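Shop > Club Kits > Simulation > Dreltance Practice Workshop

Dreltance Practice Workshop (club license)

I coach a student robotics club, and for most of the year we have one real arm and a long line of kids waiting for it. That's why I ended up building this with my seniors, and why it's now sitting on a shop page with a price on it. Dreltance is a simulated workshop with a two-armed robot in it. Your students log in, pick a task, and drive. When something gets dropped they hit reset and go again, and you don't have to sweep anything up!

The club license covers 15 seats and costs $200 for the school year, which runs from September. We tried a per-student price the first year and the paperwork nearly finished me off, so flat rate it is.

What the students work on

Mostly gripping. I know, everybody wants to jump straight to the big competition routine, but the teams that do well at the Gonine Cup are the ones who can get two fingers lined up on a part without fussing. We start them on the gripper view with a plain flat bar, and they learn to bring the open fingers up on either side of the rounded end before they even think about closing. It sounds easy. Give it to a confident sophomore and watch the first ten minutes – my favorite part of the semester.
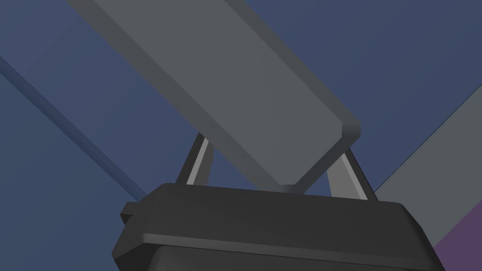 Two arms at once

Once they're comfortable with one gripper, they move on to both. The robot is a white torso with an arm on each side, and the view from up behind the shoulders is the one my kids like best for planning. You get both grippers, the long metal rails, the pegboard, and the shelving rack over on the teal floor, so there's plenty to argue about when they're deciding which arm should go where. I let them argue. Then they have to write the plan down and trade it with another pair, who drive it exactly as written (lots of groaning, very good for them). 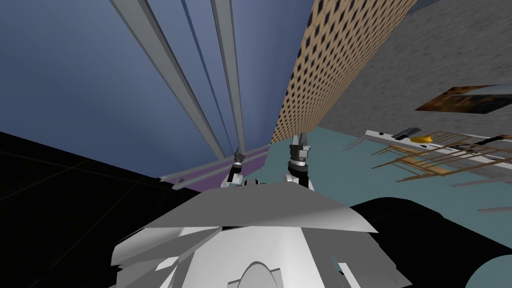 What you get

- The workshop itself, for up to 15 students
- The Abreu task pack, which is the set we use for our own beginners
- Run logging, up to 1000 saved runs per club
- A coach login, so you can replay any run with the student next to you
- My class notes, typos and all

What you'll need

A computer lab that can handle basic 3D graphics. The surfaces are pretty plain and that suits us fine, our lab machines are old. A game controller helps a lot with the two-arm tasks, and I'd plan on 2 for each pair of students so each one can take an arm. Keyboard works too, it's just slower.

Ordering

Clubs order through Rornon, who handle our licenses and invoices. Purchase orders are fine. Put your club name on the order, please – we've had a few come in with only a room number on them. Seats can be moved from one student to another during the year, so if somebody leaves for track season you can hand their spot to the next kid on the list.

Rornon Club Supply | Contact us | © 2024 Rornon | Back to top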